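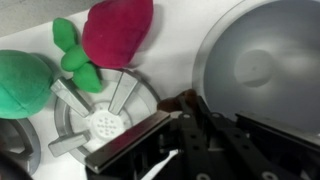
I have been putting off buying a play kitchen for years, mostly because I didn't want to give up the corner by the back door where the wellies live. Then my youngest turned three in December and the begging reached a pitch I couldn't ignore, so we ended up with the Mallel Little Cook from Jinwood, and I've now lived with it long enough to have opinions. The first is that I love the hob. It's a plain white top with light grey burners, and the grates have proper raised prongs, so even when there's a plush radish (or beetroot, the debate goes on) with its leaves flopped over one of them, it still looks like a cooker. So many of the ones I looked at just had a couple of circles printed on, and I'm glad I held out.

Right, the building of it. There are 56 screws. I know that from the parts sheet, and I believed every one of them by the end! The instructions are all drawings and mostly fine, but step 5 shows the back panel the wrong way round, or at least it did in my booklet, and I had the whole thing up and had to take it apart again. Allow an evening. Do it after bedtime, or you will have a small person posting the dowels down the side of the sofa. You'll want your own screwdriver as well, the little key in the packet is hopeless.

Once it's up it feels solid. I've seen it leaned on, hung off and used as a step to reach the biscuits, and nothing has worked loose so far apart from the oven door handle, which I tighten every couple of weeks. The white top does show everything. Felt tip came off with a baby wipe, blackcurrant squash took a bit more scrubbing, and I've still got a faint orange mark that I think was a crayon left in the sun. If I were buying again I might ask if they do it in a darker colour, though I do like how clean it looks on the days when it is clean.

The basin gets more use than anything. It's big, round and grey, and deep enough in practice that the whole lot of pretend shopping goes in there at the end of the day, so it has turned into our tidying-up system without my having to buy another tub. You can't plumb it in or anything, and I wouldn't put real water near it.

Food isn't included, which annoyed me a little at this price. We already had a bag of soft fruit and veg from Foden and I'd pick soft again every time – it doesn't hurt when it's thrown, and it will be thrown. The radish is the favourite, lovely and fuzzy, and the green one goes in every single soup. I did try a wooden set from Wei, which is beautiful, but the noise of it on that hob at six in the morning was more than I could take and it has gone to my mum's.

My main grumble is the storage underneath. There's one shelf, quite shallow, and our pans only fit if you stack them just so, which a three-year-old will not be doing. The oven knobs click nicely but they all click the same, and my eldest was disappointed that nothing lights up. I was delighted.

I'd give it four out of five, and it would have been more with a better instruction booklet and a few bits of food in the box. If you've got the floor space and you can catch it on offer, go for it. Measure your corner first though, including the skirting board. I didn't, and ours sticks out just enough to catch the back door. The wellies are in the porch now.

Posted May 24, 2020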